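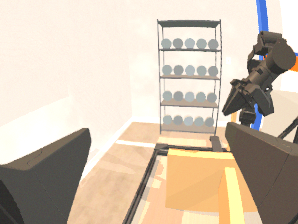
Tall rack, five levels, top one empty.

October 22, 2018

Glaze tests, second batch. Filali clay body, bisque from the Ganer kiln. Mixed 400 g of the ash glaze with the wood ash from Dristville, sieved twice through the 76 mesh. It still settled hard overnight. Added a pinch of Epsom salts and it stayed up until lunch. Abdelilah Tawfik thinks the ash wants washing again — I think he is right, the bucket water was soapy to the touch.

Dipped 4 tiles, one thin, two normal, one double. The double one has pulled away from a corner already. Left it as it is to see if it crawls.
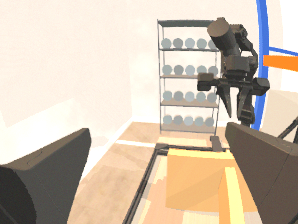 The Sallent feldspar is running low and the February order came in coarser than the old bag. Do not swap it one for one in the white. I want a line blend first, old against new, same thickness on each tile. For the label slips go by colour: charcoal grey for old, the warmer dark brown for new, same two darks as on the fingers in the picture. Pencil burns off, so use the oxide pen.

Cone packs still to make. Ask Abdelilah if the 2,000 g scale has been checked, it read high on the whiting.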